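Four weeks with the gripper

In September I joined the robotics club at Lallham, mostly because my flatmate was tired of hearing me speak about it. I had expected soldering and long arguments about batteries. What we got in the first week was a hand-held gripper and a list of household objects, and the task was to collect demonstrations for the student project that the club calls Tritis.

The work is simple to explain. You hold the gripper in your hand, you pick up the object, you make the movement you want the robot to learn, and you put the object down again. Then you do it again. Our group has to deliver 1486 good recordings before the end of term, and "good" is decided by Sang Vi, who is strict. On my first Sunday I made 37 and she accepted 11 of them. In the others I was too quick, or I closed the fingers before I had reached the object, or I turned my wrist in a way that the arm cannot copy.

I was a little offended, I admit it. But then she showed me two of my recordings next to each other, and I could see that my hand was nervous. I went home and practised with a pair of kitchen tongs and a wooden spoon.
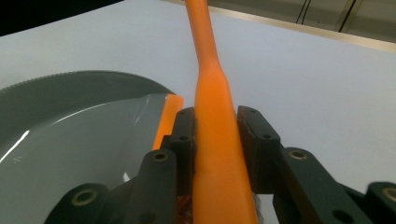 Nektarios Chatzigeorgiou

The orange brush is the object I got for the second half of the month. The handle is long and slender and the body is wide and flat, so the choice of where to hold it is important. I tried the handle first, as a person would do. It is narrow and rounded there, and with my way of closing the fingers the brush turned between the pads almost every time. Now I take it by the flat body, with one pad on each side, and I keep the handle pointing up. It leans a little, but Sang says a little is fine.

We had a long discussion about this in the club. One side wants all of us to use the same grip, so that the data is clean. The other side (I am on this side) thinks that the robot should see some variation, otherwise it will be lost the first time the brush lies differently on the table. For the moment we have a compromise: the body grip for most of the recordings, and up to 23 per person with a grip of your own choice.

Next month we go to Haugland for a meeting with two other student teams, and there I will see the arm do the brush task for the first time. Before that I still have to learn the release. I open my fingers too fast – a bad habit from the tongs, I think – and Sang has already sent me three messages about it. If somebody who reads this has done similar work, please write to me how you train a slow release. I am in the club room on most evenings after six, and I answer comments when I come home.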